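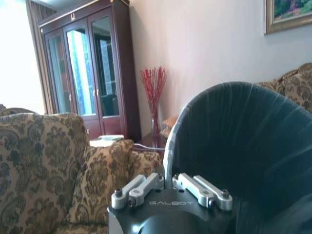 Good morning, everyone, and thank you for coming out so early on Fri 8 July. I'm going to talk about the table-clearing job at the Otmont house, and mostly about the afternoon it went wrong. (Pause here, let the people at the back find seats.)

1. What the job was

One arm holds the bin, the other picks up the litter. We'd run it all through February at Clurnell without a hitch, and I'll admit we were feeling pretty pleased with ourselves! 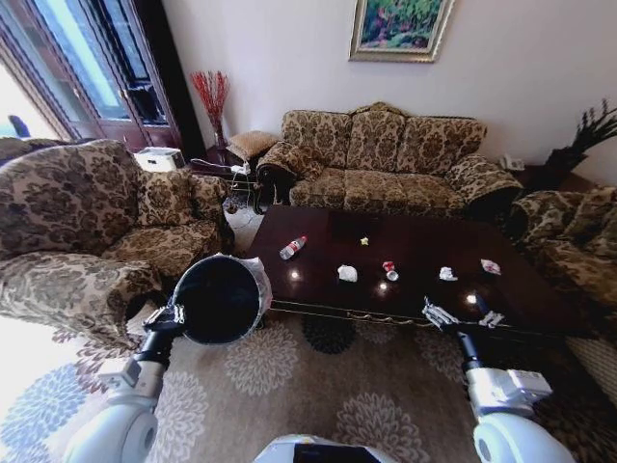 2. What went wrong

On run 17 the bin hand let go. The arm controller lost its grip reading for 13 seconds, and our software, bless it, took a missing number to mean "nothing in the hand" and opened the fingers. Down went the bin, and the other arm kept right on working. (Slow down. People always ask whether anyone was hurt, and the answer is no.)
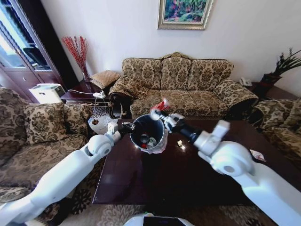
Wrapper in the gripper, held over the lined bin.

3. What we changed

A missing reading now means hold still, both arms, and call a person. We also asked the folks at Matar to look over our stop logic, and they were kind enough to find two more places where we'd made the very same guess.
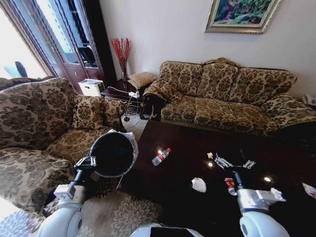 I should say the fix does cost us some time. A false alarm holds everything up for 60 seconds, and Mulmont, who are paying for the trial, would like that down to 30. I'd love to talk about it over coffee. (Leave ten minutes for questions.)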